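4.2 Data collection and setup

All real-world runs use the same cell, which we call Cundport. Two arms, one bench, one desktop tower laid on its side with the side panel off so the board faces up. A fixed camera looks at the workspace and does not move between runs. The printed fixture goes next to the tower and is bolted in the same spot at the start of each session, then the policy gets no further information on where it is. We tried giving it the fixture pose directly and it helped a little in simulation, hardly at all on the real bench, so we dropped it.

The task is CPU placement. Pick the chip out of its recess in the fixture, carry it over the case wall, line it up with the open socket, lower, release. Closing the retention bracket is a separate skill and is not scored in this section. An episode starts with the chip in the fixture and the socket empty, and ends on release or after a timeout. A chip that lands in the socket but sits crooked counts as a fail. So does any contact with the memory modules hard enough to trip the force limit.

We collected 2,000 teleoperated demonstrations for training. Another 2,000 short clips come from the arm moving on its own near the socket with random offsets, no grasp, used only for the alignment head (Section 3.3). Operators were told to go at whatever speed felt natural. That turned out to matter more than expected — the slow demos have long pauses above the socket, and a policy trained on them learns to pause too, sometimes for good. We trim any stretch with no motion before training. Trimming is done on joint velocity only, the threshold is the same for all runs.

4.3 Baselines

Ullance is the plain behavior cloning baseline, same image encoder, no alignment head, no force input. Rai adds force input but predicts one action at a time. Vumow is our full method: action chunks, force input and the alignment head, which takes over for the last part of the descent. All three see the same demos and are trained for the same number of steps. Only Vumow sees the random offset clips, and to be fair to the others we also ran Rai with those clips mixed in as extra pretraining data. No clear gain, so we report Rai without them.

4.4 Results on placement

Vumow places the chip correctly in up to 68 percent of trials, depending on where the tower is set down. The best case is the tower square to the bench. With the tower turned a few degrees the rate drops, and most of the drop is in the descent, not the grasp. Ullance rarely gets past the approach. It reaches the right area of the board and then hovers or comes down on the socket frame. Rai is better at stopping when it touches something but has no good way to recover, it backs off and tries the same spot again.

Failures of Vumow fall in 2 groups. First, slip in the grasp. The chip rotates a bit between the fingers during the carry and the policy cannot see this from the fixed camera once the gripper is over the board. A wrist view would probaly fix most of these. Second, early release. The alignment head reports a match while the chip is still resting on the edge of the socket. Raising the confidence threshold removes these but makes the descent slower, and some runs then hit the timeout.

Glare off the heat spreader was a concern going in. We varied the room lights and saw no consistent effect, altough we did not test direct sunlight. Cables were a bigger nuisance. We left the ones inside the case as they were, and a few runs were stopped by hand when an arm got too close to the bundle. These are counted as fails. Fig. 4 gives the workspace layout.
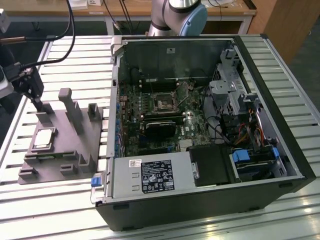

Figure 4. Cundport cell, with the CPU in the fixture and the socket open.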